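Laundry corner notes + item list. Keep next to the task sheets, update when stuff moves.

Last edit 1 June 2020

## whats in here

Notes for the laundry part of the Bremix home chores set. Covers the machine, what goes in, what comes out, where it lands. Kitchen and bathroom have their own files, don't mix them.

- 261 entries, one per load or part load
- 132 of those have a full clothing list
- the rest only have a color group (dark / light / mixed)
- `loads.csv` — one row per entry
- `items.csv` — one row per piece of clothing
- `places.csv` — where things sit in the room

Dark loads first, they're the cleanest part of the file. Basket by the machine, door open, black and navy stuff with a bit of lighter blue and red mixed in. Goes down as `dark`, not `mixed`. See naming below.
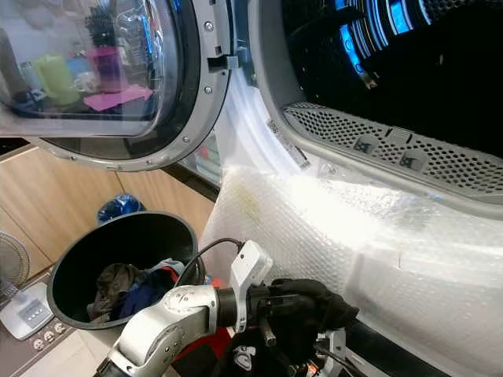

**Kenneth Tagle** — item lists and room notes

## naming

Machine is `front_loader` everywhere. Older rows say `washer` or `dryer` depending on who typed it, I merged them in March. If you find one I missed just fix it.

- `basket` — anything round and open that holds clothes, buckets too
- `filter` — gray panel with the holes at the door opening
- `door` — glass and rim together, no separate rows
- `wrap` — bubble wrap, loose or around something
- `floor_misc` — bags, power strips, fans

Color group goes by the majority. One red sock in a black load is still `dark`. Sheets and towels get `linen` no matter what color they are.

## columns in items.csv

| column | what | notes |
|---|---|---|
| `load_id` | number | matches loads.csv |
| `piece` | shirt, sock, towel, cloth... | `unknown` is fine |
| `color` | plain words | no "charcoal", use dark gray |
| `state` | folded, flat, crumpled | crumpled if you can't tell |
| `in` | basket, machine, floor | where it was when noted |

Don't guess the piece. A dark gray crumpled thing in the bucket is `cloth`, not `shirt`, unless you can see a sleeve or collar. Had to redo a bunch of rows over this one.
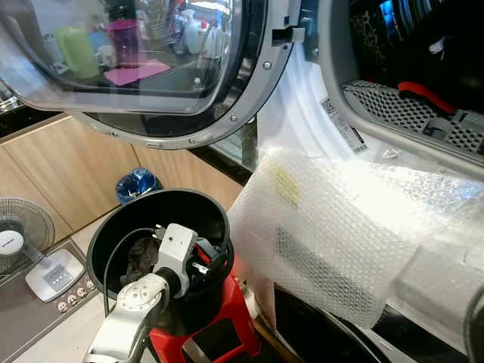 **Do the socks have to be paired before they get a row?**

Each sock gets its own row. Pairing happens at the folding table and that's in `folding.csv`, which Tobias Abernathy looks after.

## known problems

- `state` is blank in older rows. Leave blank, don't fill in from memory
- Some load ids are used twice — the second one has a `b` on the end
- `filter` rows don't say clean or dirty. Was never written down
- bags are all called `bag`, no size. A bag with clothes in it should of been its own place, maybe next version
- gray and dark gray got swapped in a few rows, still checking

## adding a load

1. New row in `loads.csv`, next free id
2. Color group before you touch anything
3. Pieces in the order they come out
4. Whatever is left in the drum gets `in = machine`
5. Save as plain csv, commas, no semicolons pls

Max 400 pieces per file, then start `items_2.csv`. Folding script chokes past that.

## todo

- [x] merge washer/dryer names
- [ ] split `floor_misc`
- [ ] ask Tobias if delicates need there own group
- [ ] check `linen` rows against the bathroom file, some towels are in both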